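Jiahui Fang
@jiahuifang
2/26/20

1/ We've been in the new place at Toltstead since July and I've finally sorted out how we do dinner for a group on a weeknight. A few people asked after last night, so I'm putting it in one thread.

2/ Background: there's a potluck that rotates between households on our street and the next one over. It's been going longer than we've lived here. Your turn comes up, you supply the table, the plates and one main. Everyone else brings the rest.

3/ Our first go at hosting was a mess. I cooked a curry, a roast chicken and a tray of vegetables, and then people arrived with two more curries. We were eating leftovers until the weekend after.

4/ So now I cook one thing. Last night it was a lamb shoulder, four and a half hours in a low oven with onions, a tin of tomatoes and some cinnamon. It went in at lunch because I work from home on Tuesdays. If you don't, do it the night before and reheat it with a splash of water.

5/ The sign-up sheet matters more than the cooking. Guangming Liao set ours up with columns for salad, starch, veg, sweet and drinks. You put your name in a column and that's all you have to bring. You don't have to say what the dish is. I'd prefer that people did, but I was outvoted.

6/ Seating. Our table is fine for six people and tight for eight. Past that I put the food on the table and let people sit wherever they like in the lounge room. Trying to get everyone around one table meant somebody was always stuck against the wall asking for things to be passed.

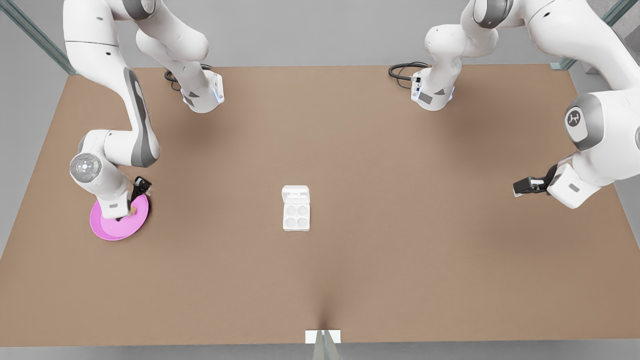

7/ Plates. I used to put out the good set and then worry about it all night. Now I use the cheap coloured ones from the Lornier outlet and the good set stays in the cupboard. If one gets dropped on the tiles I don't care. They stack badly, which is my only complaint.

8/ Same thinking for glasses. Tumblers only, no stems. Boyang Cai brings his own wine glass in a tea towel and takes it home again, and that suits everybody.

9/ Set the food out in the order people will want it: plates first, then starch, then the main, then salad. Cutlery goes at the very end. If you put forks at the start, people have to hold them the whole way along while they're trying to use the serving spoons.

10/ Serving spoons! One per dish, plus a couple of extras, because guests hardly ever bring one. I bought a bundle at the op shop for $5 and they live in a drawer by themselves.

11/ Labels. I tear up an old envelope and write what's in each dish, mainly for nuts, dairy and meat. Xiaoyan Cui can't have sesame and she was sick of having to ask every cook in the room. Now people fill in the card when they put the dish down.

12/ Kids eat first, at half past five, and the adults eat at half past six. We tried everyone together and I don't recommend it. The early sitting gets pasta with butter and cheese regardless of what the main is.

13/ Cleaning up. Fill the sink with hot soapy water before anyone arrives and run the dishwasher empty that afternoon so there's room in it. Scraps go in a bucket by the back door. I'll let people scrape but I don't let them wash up, they put everything away in the wrong spot.

14/ Containers: if it isn't labelled with your name, it's mine after a fortnight. I have a blue lid here that fits nothing and a casserole dish that I think belongs to the Aryees. Theophilus, if you're reading, please come and look at it.

15/ Cost for last night, for anyone working out whether they can afford a turn: the lamb was $30, onions and tomatoes $4, and the bread was left over from the freezer. People have done it for a lot less. A big pot of dal is always the first thing finished.

16/ Next one is at Boyang's. He has already put himself down for dumplings and asked for helpers from four o'clock to fold. I've said yes — I'm slow at it but I can do the wrapping if someone else makes the filling.

17/ Lamb recipe, since I'll be asked: there isn't one beyond post 4. Salt it the night before, cover it tightly with foil, and take the foil off for the last half hour.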